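3.2 Soft items on the bed

The second group of tasks takes place in the bedroom. We selected it after the kitchen trials because the objects have no fixed shape, and the success of a grasp depends very much on where the fingers meet the cloth. Each task was shown by a person holding the gripper, and the policy was later trained on these recordings only. The instruction in every task is short: take the printed orange item and bring it to the place that was named. The other things on the bed are left where they are.

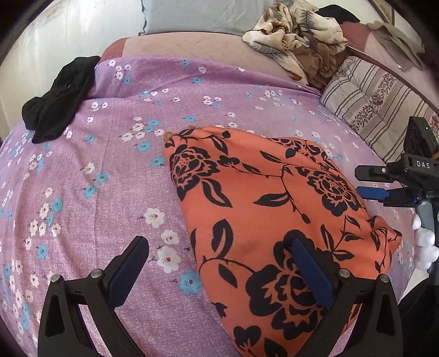
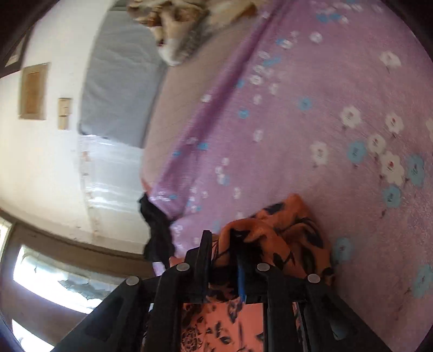
Figure 3. Two moments from the bedroom tasks, both with the orange printed item and the flowered sheet.

We defined a grasp as successful if the item stayed between the fingers for 3 seconds after lifting. With this definition the Pendutier policy reached 70 percent on the bed, a lower result than we expected from the kitchen. The most frequent failure was that the fingers closed on the sheet together with the item – in this case the lifting pulled the bedding also, and the operator had to stop the trial. The second failure was a grasp too close to a fold, where only a thin layer of cloth was held and it slipped out during the transport.

We tried to reduce the first failure with a slower approach in the last part of the movement. Teodoro Quezada repeated the trials in September with this change, and the sheet was caught less often, but the time for one item became over 2 minutes. A person in the Salgado apartment did the same work in 7 seconds. For this reason we do not claim that the system can already tidy a bed. It can pick up one soft item from a surface that is more or less flat, and it needs supervision while it does so. Folding was not attempted in this study, and the Plutano baseline was tested only in the kitchen.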